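March 12, 2022
Plender Workshop, Skillel course notes

Session 4: Gripping odd shapes

Most home builders test a gripper on a machined block and declare it finished. Be suspicious of that. Our Ross arm cost about $300 in parts, and a block told us very little about it. From now on we try branches, first in the simulator and then on the bench.
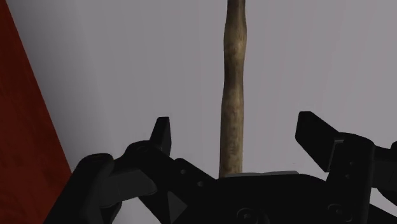 Things to doubt

1. Contact. The stick bows and narrows, so two fingers that close evenly may still touch it unevenly. Check both sides before you believe the force reading.

2. Run counts. In January we logged 3,686 simulated grasps. I wouldn't trust that total until 13 real ones agree with it.

3. Friction. The Sarkton settings file has one value for all wood. Bark isn't lumber. Measure your own.

For next session: bring a branch from your yard and your written guess at where it will slip.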